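Priser Sideline Timing System
Set-Up Guide for Coaches and Equipment Staff
Section 4: Setting Up for Practice

Read Section 3 (Charging and Storage) before you begin. The steps in this section apply to football practice on a full field or a half field. For indoor work on a shortened field, use the same steps but enter the field length by hand in step 6.

4.1 Before you go out

1. Check that the control unit and both sideline clocks are fully charged. The battery light on each clock is green when the battery is full and amber when it is below half.

2. Open the practice script on the control unit. If your staff builds its scripts on a computer, copy the file over while the unit is still connected to the office network. The unit can't fetch a script from the field.

3. Read through the period list. Each period needs a number, a length in minutes and a label of no more than 30 characters. Labels such as "Inside Run" or "7 on 7" show on the clocks exactly as typed.

4. Remove any periods left over from an earlier script. The unit doesn't delete these when a new script is loaded. It adds the new periods after the old ones.

Note: Special teams periods count the same as any other period. If your staff splits the roster during special teams, see 4.4.

4.2 Placing the clocks

5. Set one clock on each sideline, near midfield and outside the restraining line. Turn the display toward the far hash marks. Quarterbacks and coordinators need to be able to read it from either end without turning all the way around.

6. Turn on the control unit first, then the clocks. Choose Field, then Full or Half. To enter a length by hand, choose Other and type the number of yards.

7. Wait for both clocks to show READY. If one shows SEARCH for more than 30 seconds, move it a few yards toward the control unit and try again.

8. Lock the wheels on both stands. Push down on the lever with your foot until it clicks.

Caution: Do not place a clock inside the restraining line or behind the end line during live periods. Receivers running corner routes and defensive backs chasing them do not look where they are going.

Caution: Do not run the charging cable across a sideline. If a clock has to be charged during practice, move it off the field.

4.3 Running the script

9. Press Start at the beginning of Period 1. The horn sounds once. Stretching and warm-up can be entered as Period 0, which has no horn.

10. At the end of each period the horn sounds twice and the next period starts on its own. To stop this, go to Settings, then Script, and turn off Auto Advance. With Auto Advance off, the clock stays at 0:00 until you press Next.

11. To add time, press Plus. Each press adds one minute to the current period and leaves the rest of the script alone, so practice will end later than planned. To take the added minutes out of a later period, hold Plus until TAKE FROM appears and pick the period.

12. To end a period early, press Next twice. A single press only shows the name of the next period on the clocks.

13. For a water break, press Pause. The clocks show BREAK and the time since the break began. Press Pause again to go on.

Note: In February and other cold months the displays can be slow to change. The time kept by the control unit is still correct. Follow the horn.

4.4 Split practice

Use this mode when two groups work on different things at the same time, for example kickers and returners at one end and the offensive line at the other.

14. Choose Mode, then Split. The clocks are now named A and B.

15. Pick a script for each clock. The scripts don't have to be the same length.

16. Press Start A or Start B. The horn for A is one long note. The horn for B is two short ones. Let the players hear both before you begin.

17. When the groups come back together, choose Mode, then Join. Both clocks follow the script on A from that point.
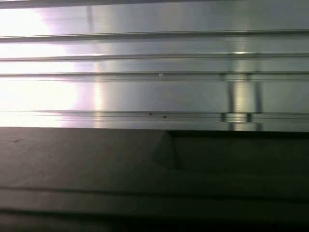

Caution: Joining clears whatever is left in script B. If there are periods in it that you still want to run, copy them to A first.

Note: The play clock can't be used in Split mode.

4.5 Using the play clock

18. For team periods and scrimmages, choose Play Clock. Pick 40, 25 or Custom.

19. Have the person spotting the ball raise a hand when it is ready. Press Snap Reset on that signal. The count begins at once.

20. If the count reaches zero before the snap, the horn gives one short note and the unit records a delay. Delays are listed in the practice report by period. To cancel one, press Undo before the next snap.

The unit stores up to 2000 snaps. When the memory is full, the oldest snaps are replaced first. Most staffs copy the report at the end of each week - Section 6 tells you how.

4.6 After practice

21. Press and hold Stop until SAVED appears on the control unit. If you turn the power off before this, the report for that practice is lost.

22. Turn off the clocks, then the control unit. Wipe the displays with a soft cloth. Do not use field paint remover on any part of the system.

23. Fold the stands and put the clocks in the case with the displays facing each other and the foam sheet between them.

If a clock was knocked over during practice, run the display test in Section 7 before using it again.

Guide revised 17 June 2023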